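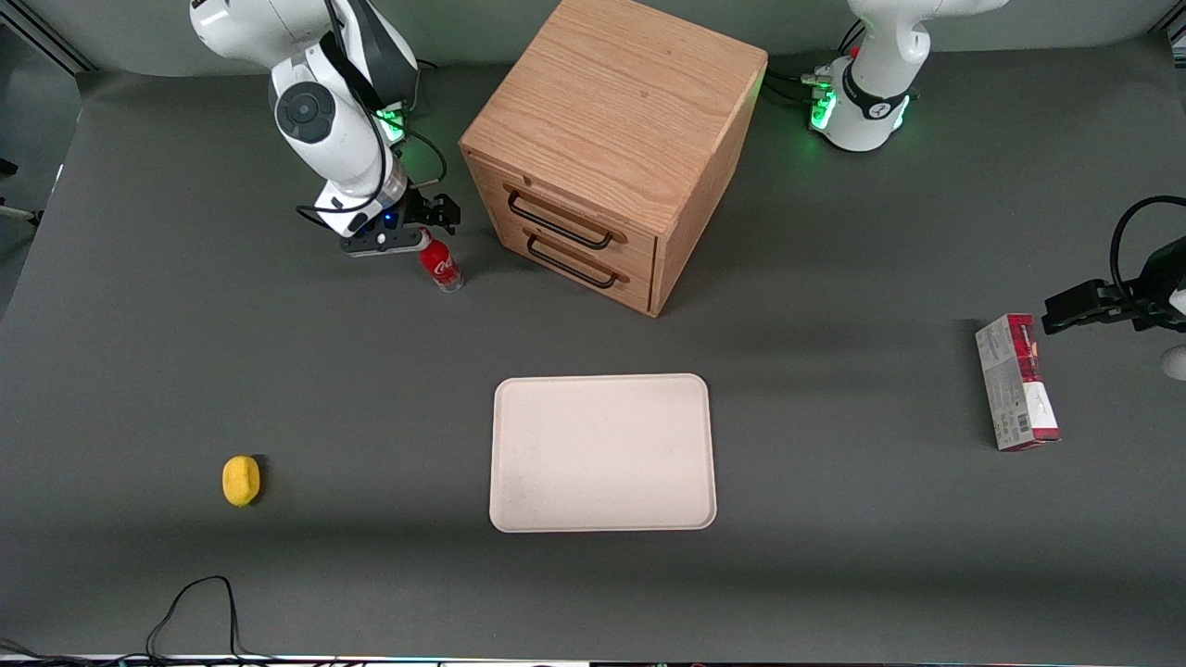

The Long Road to a Tidy Kitchen

Household robots can now put away some of the shopping. Whether they can be trusted with the rest of the house is a harder question.

The two-drawer cabinet is a plain piece of furniture in light oak, of the kind found in a hallway or beside a bed. Its drawers have black bar handles. Most adults would open one without looking. For the research staff at Rekano, the same movement has taken up the better part of a year.

Rekano is one of a small number of companies attempting to build machines for ordinary domestic work. Its program does not involve walking robots or talking ones. It concerns arms fixed to a table, and the modest objects that people handle every day: a bottle of Coca-Cola, a tray, a box from the store. The company's view is that a robot unable to manage these at a table has little business moving through a home.

"We are asked constantly when the machine will cook dinner," said Halfdan Lauritsen, who directs the program. "We would first like it to close a drawer properly."

What the Arms Can Do

Industrial robots have performed repeated tasks for decades, and they perform them very well. A factory arm can place the same part in the same position all day because the factory has been arranged around it. A home is arranged around the people who live there. The bottle is never in quite the same place twice, and the drawer may be full, stuck, or half open.

Rekano's present system learns from demonstration. A trained operator guides the two arms through a task, and the software is later asked to repeat the task with the objects moved. The company considers 100 demonstrations a reasonable start for a simple job such as standing a bottle on a tray. Opening a drawer, placing an object inside, and closing it again required 600.

The results vary by task. According to Guðlaug Hafstein, who oversees testing, the arms are now dependable when lifting a single firm object from a clear surface. They do less well when objects stand close together. A bottle next to the corner of a cabinet leaves little room for the fingers of a gripper, and the arm must choose an approach that will not strike the wood or knock the bottle over.

Boxes present a different problem. A carton standing on its side can be held firmly from some directions and hardly at all from others. A person makes the choice by habit. The software must either have seen something similar or be able to work out the answer, and it remains slow at the second.

Two Hands and One Drawer

Much of the current work concerns the use of both arms together. One may hold a drawer open while the other places something inside, which people do so readily that they seldom notice it. In a machine, each arm must account for the other's position and for furniture that shifts when pulled.

In February, the company introduced a longer test in which several such actions follow one another. Of 44 attempts, the system completed 5 without help from an operator. Ms. Hafstein regards the figure as an accurate statement of where the field stands. The usual fault was a small one early in the sequence, such as an object set down at a slight angle, that made a later step impossible.

Speed is a further concern. Putting away a few items can take the arms several minutes. Mr. Lauritsen argues that this matters less in a home than on a shop floor, provided the owner is free to do something else. Others are less certain.

The View from the Shop Floor

Oddur Norðdahl manages packing operations at Risia, a distributor of household goods that has followed the research with interest. His staff handle mixed orders of bottles, cartons, and soft packages, and he has considered whether arms of this type might take over part of the work.

"For one product in one size, I could buy a machine tomorrow," he said. "My people pack whatever comes down the line, and they notice when a cap is loose. I have not seen a robot do that at a price we could pay."

He expects the first useful machines to work beside his staff on narrow tasks, with a person close by to clear mistakes. Rekano holds a similar opinion about the home. Its first product, should there be one, would probably serve a single fixed place such as a kitchen counter.

Bergþóra Zoëga, who advises care homes on equipment, believes that even this would be welcome. Many residents can live with some independence but find it difficult to grip a bottle or pull a low drawer. She would ask that any such machine be easy to stop, simple to clean, and repairable by a local technician. None of the systems she has reviewed so far meets all of those conditions.

Rekano has not announced a date for trials in private homes. Work on the drawers continues, and the next round of testing will include handles of several different shapes.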